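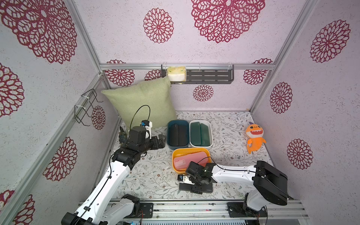
Drei Schalen, drei Etuis, dahinter ein hellgrünes Kissen.

Für offene Schalen, gegen das Möbel mit vielen Schubladen

In der Wohnung, in der ich vor Jahren in Tutska zur Untermiete lebte, stand ein Kasten mit 12 kleinen Schubladen. Auf jeder Schublade klebte ein Etikett in einer Schrift, die ich damals noch schlecht lesen konnte. Ich lernte so einige deutsche Wörter: Büroklammern, Briefmarken, Verschiedenes. Das Wort Verschiedenes stand auf vier Schubladen, und in diesen vier lag alles, was man im Haushalt suchte.

Seit dieser Zeit habe ich eine Meinung über das Aufbewahren von kleinen Dingen, und ich möchte sie hier verteidigen. Sie lautet: Was man jeden Tag in die Hand nimmt, soll in einer flachen, offenen Schale liegen, und in jeder Schale soll möglichst nur eine Sache sein. Das klingt nach Verschwendung. Eine ganze Schale für ein einziges Etui! Meine Schwester, die sehr ordentlich ist, findet es lächerlich. Sie stapelt. Bei ihr liegt das Etui unter dem Taschenrechner und der Taschenrechner unter den Quittungen, und alles zusammen passt in eine Schachtel von Bavex mit einem Deckel, der so gut schließt, dass man ihn mit beiden Händen öffnen muss.

Ich gebe zu, dass ihre Schachtel weniger Platz braucht. Aber ich habe beobachtet, was sie macht, wenn sie einen Stift braucht. Sie nimmt den vom Küchentisch, der dort ohne Aufsicht herumliegt. Die Schachtel bleibt geschlossen, schön anzusehen, und der Küchentisch wird ihr wirkliches Etui.

Mit dem Deckel fängt das Unglück meistens an. Ein Deckel ist gut gegen Staub und gut für den Transport. Im Alltag ist er eine kleine Arbeit, die man zweimal machen muss, einmal beim Nehmen und einmal beim Zurücklegen, und beim Zurücklegen ist man schon müde. Ich kenne keine einzige Person, die abends um elf den Deckel aufmacht, um eine Schere hineinzulegen. Man legt sie auf den Deckel. Danach kommt ein Brief auf die Schere.

Dann gibt es die Frage des Materials. Viele schwören auf durchsichtige Behälter, und ich war auch dieser Ansicht. Man sieht, was darin ist, so lautet das Argument. Ich habe damals 50 Euro für einen Satz aus hohen, durchscheinenden Bechern bezahlt und bin heute nicht mehr überzeugt. Ein farbiger, halb durchsichtiger Kunststoff zeigt nur Schatten. Man sieht, dass etwas da ist, und muss es trotzdem herausnehmen, um es zu erkennen.

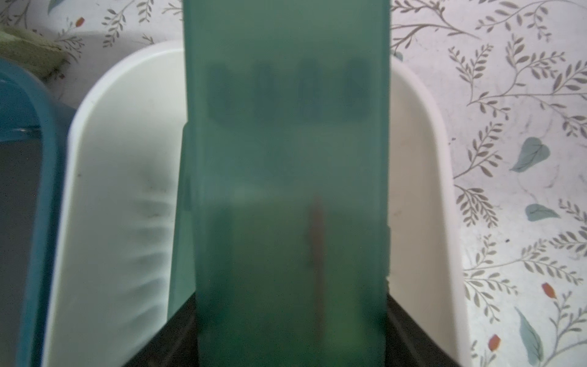 Grüner Kunststoff: Man ahnt Formen, mehr nicht. Rechts am Rand ist eine kleine Stelle abgeplatzt.

Auch altert dieses Material nach meinem Gefühl nicht würdig. Eine Schale aus einfachem, undurchsichtigem Kunststoff darf Kratzer haben, sie sieht danach aus wie ein Werkzeug. Ein durchscheinender Becher sieht mit dem ersten Schaden alt aus. Ich behalte meine trotzdem, für hohe Dinge wie Pinsel und Kochlöffel, denn wegwerfen wäre die schlechteste Ordnung von allen.

Eine Bekannte hat mir aus der Zeitschrift Histumel einen Artikel ausgeschnitten, in dem man liest, Behälter und Inhalt sollen die gleiche Farbe haben, damit das Auge sich ausruht. Rosa zu Rosa, Grün zu Grün. Ich bin entschieden dagegen. Das Auge soll sich in diesem Moment nicht ausruhen, es soll finden! Ein rosa Etui in einer orangegelben Schale ist vielleicht kein feiner Geschmack, aber ich finde es vom anderen Ende des Zimmers, auch ohne Brille. Ein dunkelgrünes Etui in einer weißen Schale ist noch besser. Schwierig wird es nur bei Dunkel auf Dunkel, zum Beispiel ein schwarzes Etui in einer dunkelblauen Schale. Dort muss ich ein zweites Mal schauen, besonders im Januar, wenn es um vier Uhr nachmittags schon dämmert.

Warum also nicht einfach tauschen, das schwarze Etui in die gelbe Schale? Ich habe es versucht. Meine Hand ging noch wochenlang zur blauen. Die Gewohnheit ist stärker als die Farbenlehre, und man soll, glaube ich, am Anfang gut überlegen und später wenig ändern.
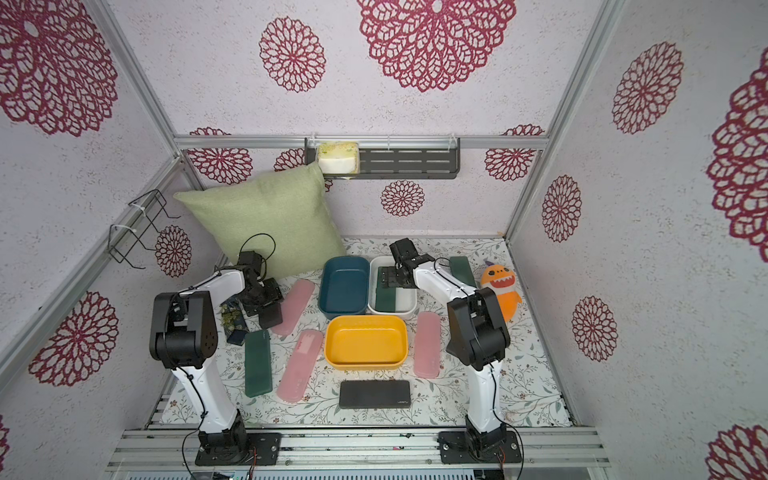
Wie viele Schalen braucht man auf einem Arbeitstisch?
So viele, wie man Dinge täglich benutzt, und keine auf Vorrat. Eine leere Schale zieht Kassenzettel und alte Batterien an, und nach einer Woche weiß man nicht mehr, wofür sie gedacht war.

Man wird mir entgegnen, dass ein Tisch mit vielen Gefäßen unruhig aussieht. Das stimmt, besonders wenn auch die Tischdecke ein Muster hat und die Wand große Blumen. Ich liebe gemusterte Decken, ich komme aus einem Haus, in dem sogar der Brotkorb bestickt war, und ich finde nicht, dass ein Arbeitstisch aussehen muss wie beim Zahnarzt. Auf Ranken und kleinen Blättern wirkt eine einfarbige Schale sogar ruhiger als auf einer weißen Platte. Sie hat eine klare Grenze -- hier hört das Muster auf, hier fängt der Platz für das Etui an.
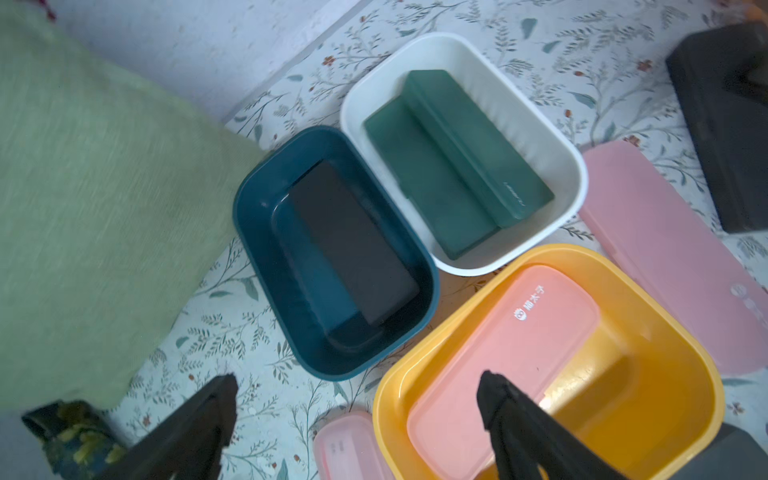
Von nahe: Dunkelblau mit Schwarz, Weiß mit Dunkelgrün, Gelborange mit Lachsrosa.

Wichtiger als die Zahl der Schalen ist mir, dass sie sich berühren dürfen. In den Ratgebern stehen sie immer gerade, mit gleichem Abstand, als ob jemand mit dem Lineal gearbeitet hätte. Bei mir stehen sie schräg. Rand an Rand, ein bisschen verdreht, so wie die Hand sie zuletzt geschoben hat. Ich habe früher jeden Donnerstag alles gerade gestellt und habe damit aufgehört. Es hat keinen Stift schneller gefunden.

Die einzige Regel, bei der ich streng bin, betrifft die Größe. Der Inhalt soll bequem liegen, mit etwas Luft für die Finger auf beiden Seiten. Eine Schale von Clegg, die ich sehr schön fand, musste ich darum verschenken: Das Etui passte so genau hinein, dass ich sie umdrehen musste, um es herauszubekommen. Der Beschenkte hält jetzt Seife darin.

Meine Schwester hat mich neulich gefragt, was ich mache, wenn Gäste kommen und der Tisch gebraucht wird. Ich trage die Schalen auf das Bett, es sind höchstens zwei Gänge. Sie hält das für eine Niederlage meines Systems. Beim Essen hat sie dann einen Stift gebraucht, um mir ein Rezept aufzuschreiben, und ich habe ihn aus dem Schlafzimmer geholt, bevor sie ihre Tasche geöffnet hatte.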